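Getik fingertip pads after 3000 cycles

I bought the Getik hand-held gripper in February to replace a Barbieri unit with a cracked trigger. The Getik kit comes with the tool, a set of bare tips, and adhesive pad sheets you cut and apply yourself. Zulla sells precut pads for the same tips at a higher price. I used the ones in the box.

Assembly took 60 minutes, most of it spent on the pads. The sheet is thin and stretches if you pull it over a corner. The instructions say to wrap from the front face upward and press the seam flat with a thumbnail. I would add a pass with a plastic card.

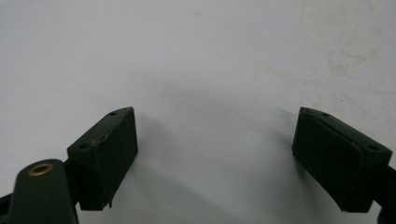

Drullus Makers Club, Gripper Bench

The dark green covering has started to let go. On the left tip there is a wavy crease between the two holes on the slanted face, and the bottom corner of the front face has peeled and curled. The right tip shows a faint seam along the top of its front face. I would keep using that one and replace the left.

All of my cycles were pick and place on small boxes and bottle caps, with the tool held low over the table. The lower corner takes the most rubbing in that kind of work. Someone lifting parts out of a bin may see wear in other places.

Grip itself is good. The pads hold smooth plastic without much squeeze, and the jaws open wide enough for everything I tried. Trigger travel is longer than on the Barbieri and I still overshoot on thin parts.

Changing a pad means taking out 2 screws per tip, cleaning off the old adhesive with alcohol, and waiting overnight before use. The wait is in the manual in small print on the last page. I missed it the first time.

Next I will fit the Zulla pads on both sides and run the same count.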